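Search the magazine
Enter keyword Search
Home Food Home Life Travel Letters Subscribe

The Great Snack Table Comeback

I gave up dinner parties the night I spent three hours on a lamb shoulder and heard almost none of the conversation, because I was in the kitchen with my Bamix, trying to rescue a sauce. By the time I sat down everyone was on coffee. My friend Philomena Kavanagh patted my arm and told me it was delicious (it was fine), and then she said the thing that changed my social life: "You know we'd have come for chips, right?"

So now I do chips! And olives, and those little cheese straws, and whatever looked good at Pettigrew, the corner grocery I've been going to since I was twenty-six and broke. I put it all out at four in the afternoon, people come when they come, and by seven I have my couch back.

I started asking other people how they feed a crowd, and wow, do people have opinions. Gijs Dierckx grew up in Ghent and has lived two streets over from me for years, and he thinks Americans put out far too much. His mother served one bowl of nuts and one plate of cheese cubes with mustard, and if the nuts ran out, that was your cue to go home. Philomena's family went the other way. Her aunts would have been ashamed to let you see the bottom of a dish.

I'm with the aunts on quantity and with Gijs on variety. Pick a few things you like and buy a lot of them.

The one thing I do fuss over is the cloth. A patterned tablecloth makes a bag of pretzels look like an occasion, and it hides a multitude of salsa.

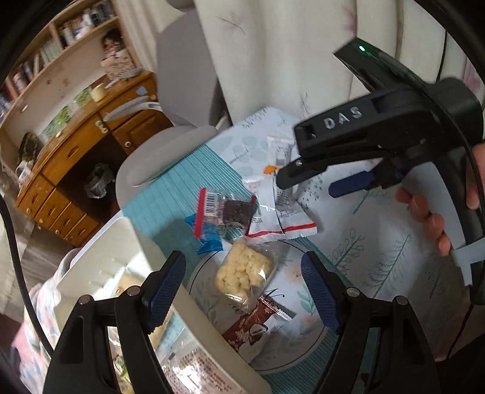
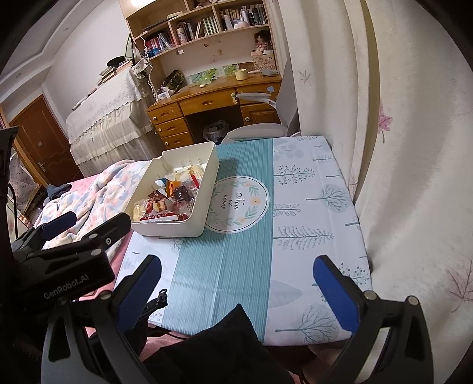
I bought my own favorite at Bestico, back when they still had the store with the squeaky stairs, and it has been through the wash at least 100 times. It's gone soft as a pillowcase. I don't iron it. I used to iron it, and then one March I had the flu and people over in the same week, and it went on the table straight from the dryer and looked better that way.

Plates, I go back and forth. Gijs says napkins only. I say small plates, the smaller the better, so people keep getting up and end up talking to somebody new. My cousin out in Zidirley once hosted 200 people for an anniversary with nothing but saucers, borrowed from every kitchen on her road, and people still bring it up. Half those saucers went home to the wrong houses.

Philomena has started doing hers on the first warm afternoon of spring, with lemonade and a radio in the window. I'm bringing the cheese straws, and she's already told me to bring double.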